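Saludo Workshop: Two-Arm Table Build, Gallery

Posted 12th October

The arms are up on the table at the Mandstead shared workshop and we have started on fingers and pads. The goal for October is a pair of arms that can pick up ordinary light containers, the sort everyone has at home, and put them down again without crushing the rim. The controller is a Wendico board with our own code on top. Finger plates were cut on the shop's machine. Budget so far is a little under the 2000 we set aside, and most of that went to motors.

Wiring is still temporary. We will sleeve it once we stop moving connectors. 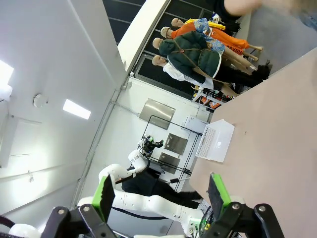
Looking past the fingers to the other arm. The white rack on the table has a grid of small holes in the top. 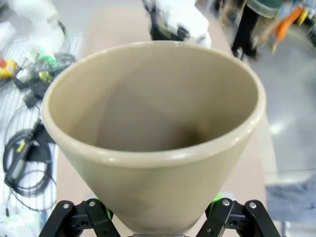
Tapered beige vessel, held low down where it narrows.

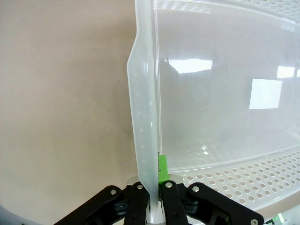

Gripping a translucent bin by its side wall.

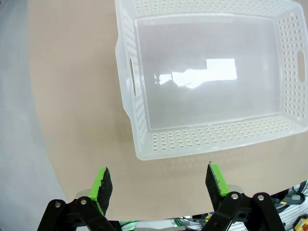 Fingers open, basket ahead on the table. Black textured pads on green fingers.

Munach wrote in to ask why we don't drive the fingers off a current limit and skip the position targets. On a similar build at home, thin plastic walls kept flexing and the position readings meant very little, so the limit did all the work. Munach's settings file has 17 entries, one for each container tried, and the loop runs at 100 Hz. The advice was to log the current on every grip before changing anything else, and to swap pads when the numbers start to drift.

We have logging turned on now. The settings file is going in the shared folder under Saludo, next to the finger drawings.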